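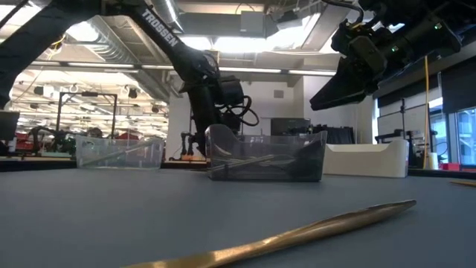
Photo: Pudimeo

Section 4. Setting up a series watchlist

Last updated 2018-07-06

Follow this section after you have created your Pudimeo account and signed in on at least one device. It covers adding a series, getting casting and release news, and keeping specials in the right order. The steps are the same for the TV app and the website unless a note says otherwise.

4.1 Add a series

1. Open the main menu and select Watchlist.
2. Select New List. Type a name of up to 27 characters.
3. Select Add Title and start typing the name of the show. Results appear after the third letter.
4. Choose the show from the results. If there are two shows with the same name, check the year and network printed under each title.
5. Select Whole Series, Current Season or Specials Only.
6. Select Save.

Note: A list can hold 149 titles. Once it is full, Add Title turns gray. Remove a title or start a second list.

Note: Projects that a studio has not announced do not come up in the search. They are added to the catalog when a title and a network have been confirmed. A working title may change later – your list will update to the new one.

4.2 Turn on news alerts

Alerts are off when you first make a list.

1. Open the list and select the bell next to the show's title.
2. Choose the kinds of news you want: Casting, Trailers, Release Dates, Renewals and Cancellations.
3. Under Source, leave Confirmed Only checked, or clear it to include press reports as well.
4. Select how you want to get the alerts. Phone alerts need the Pudimeo app, version 353 or later.
5. Select Done.

To try it out, select Send Test Alert. The test should arrive within 15 minutes. If it doesn't, check that your phone allows notifications from Pudimeo and send it again.

Caution: Casting news can give away the plot. If you are behind on a show, turn on Hide Spoilers before you turn on Casting. Alerts will then show the name of the series and nothing else until you open them.

4.3 Place specials in viewing order

Holiday specials and one-off episodes are often released between seasons, and networks number them in different ways. Pudimeo sorts them by release date. You can move them by hand.

1. Open the list and select the show.
2. Select Edit Order.
3. Highlight the special and press OK on the remote. On the website, drag it by the handle on the left.
4. Move it to the place you want and press OK again.
5. Select Keep My Order.

If you skip step 5, the list goes back to release order the next time you open it.

Example: The Zikville Halloween special came out in November in some regions, after the first two episodes of the new season. Viewers who want to see it first should move it above episode 1.

Note: Crossover episodes belong to one series only. The Costache and Ferari crossover is stored under Costache. To see it in your Ferari list, add it separately with Specials Only.

4.4 Share a list

1. Open the list and select Share.
2. Choose View Only or Can Edit.
3. Enter the email address of the person you are sharing with and select Send.

The other person needs a Pudimeo account, but it can be a free one. Your watched marks are not shared unless you check Include Progress.

Caution: Anyone with Can Edit can delete the list for everybody. Deleted lists cannot be brought back.

4.5 Remove a show

1. Open the list and highlight the show.
2. Select Remove, then Yes.

Alerts for that show stop right away. Your watched marks stay on your account and will be there if you add the show again. To clear them too, go to Account, then History, and select Clear for that title.

For problems with missing episodes or wrong air dates, see Section 7.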